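Ticket 779: Gripper opens past commanded width, student arm, bench 2
Project: Skisavard (spring-term manipulation project, carried over)
Status: Open, waiting on reporter
Priority: Normal (reporter set it to Urgent, changed back)
Handled by: Wendelin Pichler

Original report

Arm is broken. When we send the open command the fingers go wider than the number we typed. We think the Nadico board is bad and we would like a new one before the demo. We already tried restarting. The policy also fails a lot more than it did in March, so it must be the hardware.

Reply 1, Pichler

Not ordering a board on that. "Wider than the number we typed" could mean the encoder is wrong, the scale factor is wrong, or the number is wrong. Please send the config file that was loaded, the last log, and the finger gap measured with calipers at three commanded widths. Measured, please. The last group told me theirs was "basically fine" and it was out by the width of a pencil.

Restarting the laptop does not restart the gripper controller. Which one did you restart?

Reply 2, reporter

The laptop. Config attached. We don't have calipers so we used a ruler. Commanded 20 mm, got 24. Commanded 40 mm, got 48. Commanded 60 mm, got 72.

Reply 3, Pichler

Calipers are in the second drawer, under the Bamex cable bags. But the ruler was good enough this time. Every reading is high by the same proportion. A failing board does not usually manage that. A constant multiplier does, and those live in config files.

I read the attachment. The gripper section has encoder_counts set to 1,000 and a linkage scale copied from the old short fingers. You have the long fingers on now. Who swapped them, and did anyone rerun the width calibration afterward?

Reply 4, reporter

We swapped them over the break. We didn't know there was a width calibration. We did the camera one.

Reply 5, Pichler

It is in the Zacharopoulos handout, the section after homing. Steps as I would do them:

1. Power off the gripper controller at the switch, wait 10 seconds, power on.
2. Home the fingers closed with nothing between them.
3. Command 20, 40 and 60 mm. Caliper each one at the tips, not at the brackets.
4. Put the measured values in the calibration script and let it write the new scale.
5. Repeat step 3 and paste both tables here.

Do not type a scale in by hand until it looks right. I can tell when somebody has done that.

Reply 6, reporter

Done. After calibration all three widths are within half a millimeter. Tables attached. But the grasp success is still bad so we still think something is wrong with the arm. Can we reopen the board request?

Reply 7, Pichler

It was never open. The width problem is fixed and I am calling that part resolved. "Grasp success is still bad" is a different complaint, and I'd want to see what the policy sees before blaming any metal. I went through the wrist camera recordings you uploaded with the tables.
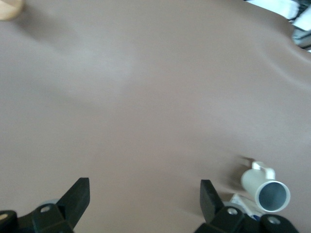
Your grasp failures need to be sorted by cause before anyone touches the hardware again, and right now the sheet only has a column that says "fail." Most of what I looked at would not tell me anything about the board either way. Take the view with the mug lying on its side just outside the right finger — the fingers are spread wide and what they have between them is bare tabletop. A perfectly calibrated gripper closing from there still closes on air. The mug also looks a bit blurred, so check your exposure setting while you are in there. If the policy keeps ending up beside things, I would look at the camera calibration you did before I looked at anything else. Was that done with the long fingers mounted, or the short ones?

Reply 8, reporter

Short ones, we think.

Reply 9, Pichler

Then redo it. Add a cause column to the sheet: missed to the side, closed too early, slipped, other. If "other" is over half the rows, the column isn't being filled in properly. Run one full set with the new calibration and the same starting positions as before, and attach the raw logs along with the sheet.

Leaving this open until I have them. No parts ordered.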